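Gridby Extends Countertop Drying Range With Kollano Wooden Rack

Last updated: Tuesday, 4:15 p.m.

Reading time: 2 min

Gridby, the kitchen storage supplier, has added a wooden drying rack to its countertop range under the Kollano name. The rack goes on sale in February through the company's own store and through the retailer Rizzi. The first production run is 3,000 units.

The Kollano rack is built from flat rails joined by round dowels, with pegs set along the rails to hold bowls, cups and lids at an angle. It is intended for small households that wash a few items by hand after each meal and do not want a full-size rack beside the sink. No metal fasteners are used in the joints. The wood is oiled at the factory and should be oiled again when the surface looks pale.

"The spacing of the pegs took the most time," said Noemi Benedetti, product lead at Gridby. "A bowl needs a wide gap and a child's cup needs a narrow one. We tested with the dishes people own, including plastic ones, which are light and tip over easily." 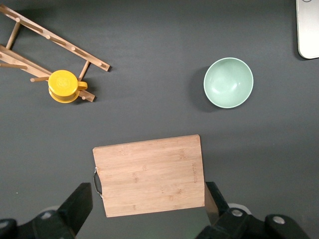 Peg spacing was fixed after a home trial in 50 kitchens. Participants kept the rack for one month and recorded which items were dried on it and where they were placed. The trial produced 2,598 usable entries. Cups with a single handle were the most frequent item, followed by small bowls. Entries for dinner plates were few, and the rack is not recommended for plates.

Two changes were made as a result. The dowels were moved closer to the ends of the rails to reduce flex - a point raised by several participants - and the peg tips were rounded.

Pegs are glued and cannot be replaced individually. A damaged rack can be returned to Gridby for repair during the first year. The rack should be wiped down by hand and left to dry in open air. It is not suitable for the dishwasher.

Trade samples are limited to 300 units and can be requested from Rafferty Boateng in the Gridby sales office. Press questions should be sent to Marisa Zanetti.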